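Notes from the Cirow bench, January. Kept in the project folder so the next person who compares finger pads can repeat the test in the same way.

# How to compare two sets of finger pads with a refrigerator test

At Cirow we use hand-held grippers to record household tasks, and we often must decide between two types of pads. Lifting blocks from a table does not tell us much. A refrigerator is a better place to try them, as the space is narrow, the shelves are made of glass and many things inside have a smooth surface.

In this guide I compare the Judine pads, which are soft with a fine texture, and the Ditis pads, which are harder. You can use the same steps for any other pair.

## What you need

- two hand-held grippers of the same model
- one set of each pad
- a refrigerator which you can leave open for a long time
- a plate, an egg, a few plastic bottles and something in a soft bag
- the Vass recorder, or another program that saves all the cameras with one clock

Use a fresh memory card. One full session in our lab gave 341 clips, and I lost the last part of an earlier session when the card was full.

## Step 1: Prepare the grippers

Clean the pads with a damp cloth and let them dry. Close the fingers slowly and look from above. The two pads must meet along their whole length. If one side touches first, loosen the screws, push the pad back a little and tighten again.

Then open and close each gripper 100 times before you record anything. New pads are stiff on the first day, and the results of the first clips will be worse than they should be.
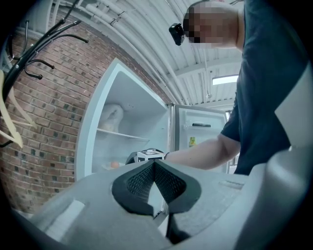

Check also the view of the gripper camera. Both pads should be visible near the middle, with enough space above them to see the shelf. If the pads cover the object too early, change the angle of the camera now and write the new angle in the log. After this, do not touch it until both pad sets are finished.

## Step 2: Fix the positions

Decide where each object starts and where it must go. I put small pieces of tape under the plate and at the front of the shelf. Please do not trust your memory for this – after an hour every position looks correct.

Keep the cables of the grippers behind you or let them hang straight down. A cable that is pulled to the side turns your wrist a little, and later this looks like a fault of the pad. 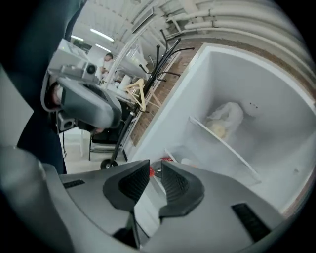
The soft bag needs extra care. Before each attempt, give it the same shape again and turn the opening to the same side. With the Ditis pads I could take the bag only when there was a fold in the plastic. The Judine pads held it also on the flat part, but they were slower to let it go.

## Step 3: Record the attempts

Do 6 attempts per object, then change the object. When all the objects are done, change the pads and start again from the first object. For each attempt:

1. Start the recorder and wait 2 seconds.
2. Move in from the front at normal speed.
3. Close, lift and hold.
4. Put the object down at the mark and open fully.
5. Say the result aloud, so it is on the sound track.

For the egg, close slowly and stop as soon as it does not roll any more. It is better to come from the side of the plate than from above, where the glass shelf is in the way.

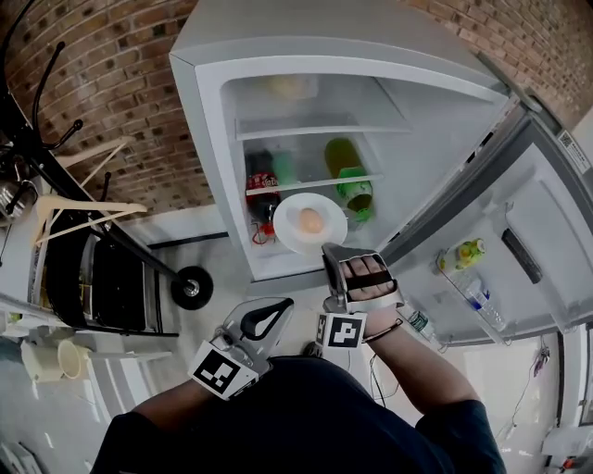
If the markers on the grippers go out of the view of the head camera, repeat the attempt. Usually it is enough to lower the chin. I count such a clip as "not valid" and not as a failure of the pad, and these clips can be up to a tenth of the session.

## Step 4: Read the results

Write three values for each object: held, slipped, dropped. In our test the Judine pads were better for the egg and for the bag. For full bottles I prefer the Ditis pads, because the soft ones bend and the bottle turns in the grip.

Look at the pads again at the end and note any cut or shiny area. Our Judine set had a small cut on the left pad after the bottles, so I have ordered a second set and will repeat only that part.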